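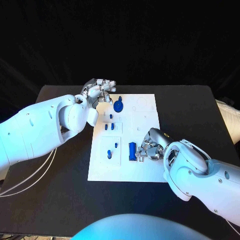

Setting up and fitting out a manipulation task board

Search this site Search for: Go

8 June 2018
By Kavinda Kumarasinghe

These notes cover laying out and using a flat white task board with blue printed parts, of the type we build at Otmont. They assume that the panel has been cut and the parts printed. Printing settings are in the Udau notes.

1. Surface and backdrop

Use a dark, matt tabletop. A white panel on a dark top has a clear outline, and the blue parts stand out against the panel. Hang plain black cloth behind the table and let it fall below the level of the top. Iron it if the folds catch the light.

Lay the board flat. Check it with a straight edge in both directions and press each corner in turn. If it rocks, pack the low corner with card. Fix it with double-sided tape, two strips along the near edge and two along the far edge. Do not tape over the printed outlines.

2. Placing the large parts

The knob goes near the far edge, on the centre line. Turn it through a full circle by hand before each session. It should move freely without lifting. If it binds, take it off and clean the inside of the hole with a round file. Four light strokes are normally enough. Do not oil it, as the oil spreads to the panel and the tape will no longer hold.

Leave clear space on all sides of the knob. On the first Pranlow layout the pegs were set too close to it, and turning one part knocked over another.

3. Pegs 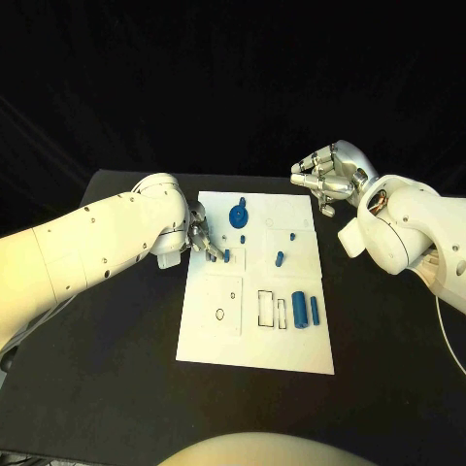 Pegs should stand upright without support. Sand the base of each one on a flat sheet of fine paper, keeping the peg vertical, and brush off the dust. A peg that leans on the bench will lean on the board.

Where a peg fits into a hole, test it by hand at three angles. It should drop in under its own weight when straight and stop when tilted. A tight fit is corrected on the peg and never on the hole, as pegs are quicker to reprint. Mark rejects with a pencil cross on the base and keep them out of the parts tray.

White pegs are hard to see against the panel. Osamu Hoshino keeps his in a separate black dish, and we have copied this.

4. Resetting

Return every part to its start position after each run, beginning at the far edge and working towards you so that your sleeve does not pass over finished work. Tape down any cable that crosses the tabletop near the board.

Write the run number and the board number on the sheet. Ours is board 214. Inspect the tape after every 40 runs. Replace the pegs at 2,000 runs, or sooner if the edges have rounded.

5. Storage

Store the panel flat, parts removed, with a sheet of paper over the printed side. Boards left upright over May at Ambaye had bowed and needed packing at two corners.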